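Bullow Residents' Forum
Board: Food, Kitchens and Storage
Thread 2234: Sorting fresh produce in rooms without a table
Views: 3366

brallberg_1183
Resident, Brallberg building

I should like to raise the matter of sorting fruit and vegetables in the single rooms at Brallberg. Members will be aware that the shared kitchen has one worktop, that it is booked in half-hour periods, and that the weekly Liapis delivery arrives at the time when most of those periods are already taken. The rooms themselves have a bed, a wardrobe and a shelf. There is no table.

My present arrangement is as follows. A plastic sheet is laid over the bedding. The vegetables are put on dishes at the head end of the sheet, and the fruit is set out on the sheet itself. The fruit is then checked piece by piece and moved into a tray with raised sides, which lives on the shelf for the rest of the week. The tray is the lid of a gift box and is of a good size for this purpose.
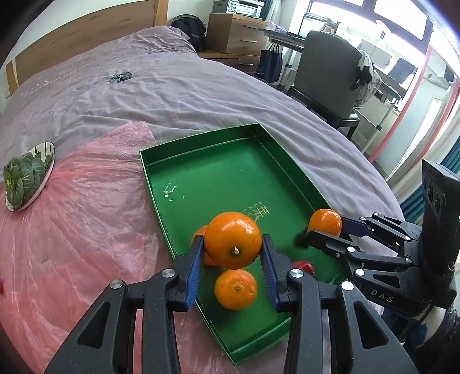
The mandarins go across first. They bruise less readily than the other fruit and they establish whether the tray is sitting level, which on a mattress it seldom is. I turn each one so that the stem end can be inspected, as this is where I have generally found mould to begin. Anything soft is kept aside for eating that evening.

I would be grateful for the views of other residents on three points. First, whether the bed is an acceptable place for this work under the room agreement. Secondly, whether citrus should share a tray with other fruit. Thirdly, whether any member has found a sheet that lies flat.

orchardwing
Resident, Bullow North

With respect, I cannot support the use of a bed for the handling of food. The room agreement states at section four that food is to be prepared in the kitchen. I accept that the worktop is heavily booked, and I raised that very point at the November meeting, but the remedy is a second worktop. If residents find their own way round the difficulty, the request for proper furniture will be put off for another year.

There is also the question of soil. Root vegetables and leafy greens frequently come with grit on them. A duvet cannot be wiped down.

brallberg_1183
Resident, Brallberg building

I am obliged to orchardwing for the reference. I have read section four again. It refers to "the preparation and cooking of meals", and I would suggest that deciding which orange goes on which shelf is neither. No knife is used and nothing is peeled.

On the question of soil, the vegetables do not come into contact with the bedding at any stage. They stay on their dishes, and the dishes stay on the sheet.

kitchens_moderator
Moderator

For the information of members: section four has been interpreted by the housing office as covering cutting, peeling, cooking and the storage of raw meat. Sorting whole fruit and vegetables is not regarded as preparation. Residents remain responsible for any damage to bedding supplied with the room.

The request for a second worktop at Brallberg is recorded and remains open. Members are asked to keep further remarks on the worktop to the thread already provided.

pantry_north
Resident, Bullow North

I should like to offer some practical comments, having used a similar method for two winters.

A thin sheet will always gather into folds once there is weight on it, and round fruit will run to the lowest part. I lay a large chopping board under the sheet and find that this cures most of the trouble. The board may be stored behind the wardrobe. A folded blanket is of little use, as it only moves the hollow elsewhere.

As to trays, the Cuvon store near the main gate sells a plain one with a lip, but it is shallower than I should like. A box lid with proper sides is in my opinion superior. Members should check that the inside is glossy or coated. Bare card takes up moisture from the fruit and is difficult to clean.

I would also recommend that greens are dealt with before any fruit is touched. In a heated room they will begin to flag well before an apple shows any change.

brallberg_1183
Resident, Brallberg building

I thank pantry_north for this full reply. I do not own a chopping board of that size, but I shall look into it. My own practice has been to let the sheet crumple as it wishes and to place the larger oranges in the dips, where they stay put. The smaller fruit is then set round them. I give the layout as it stands, with the carrot and the greens on their dishes at the far end and the tray to the right.
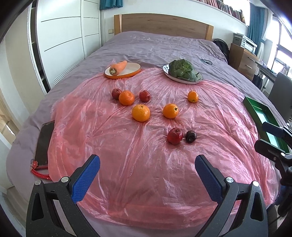

This post was last edited by brallberg_1183 on Tue 28 April

It will be noted that one of the apples has wrinkled. I do not regard a wrinkled apple as spoiled. It will serve perfectly well when stewed with a little water, and I set such apples nearest to me so that they are not put back with the sound ones by mistake. The darkest of the small fruits are handled last.

The dishes are an ordinary orange-rimmed one for the carrot and a plate for the leaves. I had intended to use a second tray for vegetables but have found that dishes are easier to carry to the kitchen when a booking comes up.

orchardwing
Resident, Bullow North

I note the moderator's ruling and withdraw my remark concerning section four. I maintain my objection as a matter of good order. I would also observe that a telephone is lying at the edge of the sheet. Telephones are among the less clean articles in any household, and I would ask whether it needs to be so near the food.

brallberg_1183
Resident, Brallberg building

The point regarding the telephone is accepted. It will be moved to the shelf.

tidy_shelf_b
Resident, Brallberg building

May I return to the second question in the opening post, which has not been answered.

It is my understanding that apples give off a gas as they ripen, and that this will hasten the ripening of fruit stored close by. Leafy vegetables are said to suffer most and will turn yellow. Citrus is less affected, but I have still found that mandarins kept beside apples soften sooner at the points where they touch. I therefore keep two trays: one for citrus alone, and one for apples and plums. The greens go to the refrigerator in a cloth bag.

In a single room with a single shelf this may be thought excessive. A strip of card across the middle of one tray does very nearly as well.

pantry_north
Resident, Bullow North

I cannot entirely agree. The effect described is real in a closed drawer or a tied bag. In an open tray on a shelf, with a window ajar, I have observed no difference over the course of a week. Contact between the fruits does matter, and I would sooner see members leave a finger's width between the pieces than trouble themselves with partitions.

I would however support keeping very small or soft fruit away from large oranges. One heavy orange rolling the length of a tray will do more harm than any gas.

tidy_shelf_b
Resident, Brallberg building

I am content to leave the matter there, save to say that my window does not open. Residents on the inner side of Brallberg will know the position.

brallberg_1183
Resident, Brallberg building

Both replies have been of assistance. I have settled on one tray with citrus at one end, small dark fruit at the other, and a gap between. Size is now considered before kind, and the large oranges are placed against the side of the tray so that they have something to rest on.

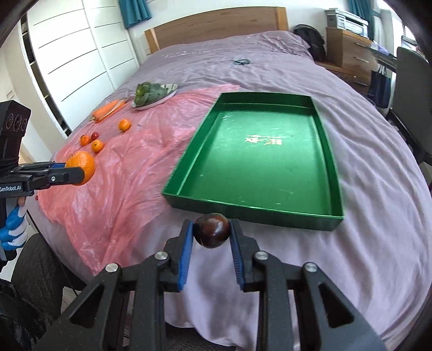

Small dark fruit at the green tray, large orange over the sheet to the left.

The tray lid is shiny inside and has been wiped with a damp cloth without harm to the lettering. I would advise against soaking it. The sheet is shaken over the bath, wiped on both sides and hung on the back of the door. It tends to slide over the side of the bed as the work goes on, and if any member has a remedy for that, short of pins, I should be pleased to hear it.

pantry_north
Resident, Bullow North

Two clothes pegs and the edge of the under-blanket. The mattress must be lifted slightly to reach it.

newcomer_liapis_orders
Resident, Brallberg building

I have recently moved in and have placed my first order. Could a member kindly advise on a sensible quantity for one person? The form offers greens in bags of 200 grams or by the head, and I do not know which keeps better.

tidy_shelf_b
Resident, Brallberg building

By the head, if you have space in the refrigerator. The bagged leaves are convenient but should be used within two days. For fruit, I would order less than you think you need for the first fortnight and see what remains at the end of it.

orchardwing
Resident, Bullow North

I would add, for the benefit of new residents, that the kitchen worktop may be booked up to a week ahead and that early morning periods are seldom taken. Members who dislike the thought of vegetables in a bedroom, as I do, may find this the simpler course.

kitchens_moderator
Moderator

The thread will stay open for suggestions on trays and sheets. Questions about order quantities should be placed in the Liapis deliveries thread, where the current form is attached.

pantry_north
Resident, Bullow North

A correction to my earlier post. The Cuvon tray is now sold in two depths, and the deeper one takes large oranges without their standing above the lip. It will not fit the Brallberg shelf lengthways.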